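Bonderik Manipulation Club: Gallery, November

The club builds and tests hand-held grippers and records short manipulation tasks with them. Each member takes home one task per month and returns a set of runs. The entries on this page come from the cup task, set by Divina Salazar. Settings and notes are given per entry. Full logs are in the Manalastas folder on the club drive.

1. Paper cups, start position

Five paper cups on their sides on a small covered table, mouths in different directions. One gripper is at the red-orange cup; the jaws in the foreground are open, blue pads facing inward. Target state for the run: all cups upright, no cup off the table.

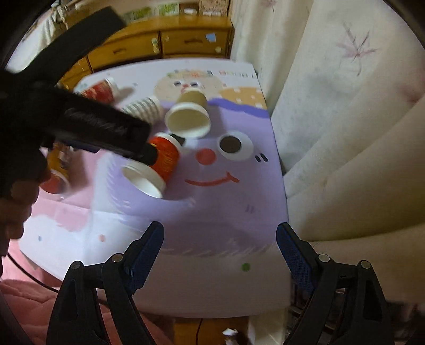 2. Run settings

Set length: 40 runs. Accepted after review: 37. The rejected runs were dropped for tracking loss and are kept in a separate subfolder. Cups are laid out again by hand before each run, and no layout is used twice in a row. Time limit per run is 4 minutes.

3. Grip notes

Paper cups deform under full closing force. Close on the body below the rim, stop at first contact, then rotate. Lifting by the rim is allowed but tends to crease it. A creased cup is replaced before the next run and the change is entered in the log.

4. Pads

Check pads for wear after every set. Replacements are in the Wallorau drawer, bottom row. Record the pad batch in the log header.

5. Next task

Stacking, same cups, using the Skinby layout sheet. Sets are due by 9 p.m. on the last day of the month. Send questions on file naming to Divina Salazar before recording.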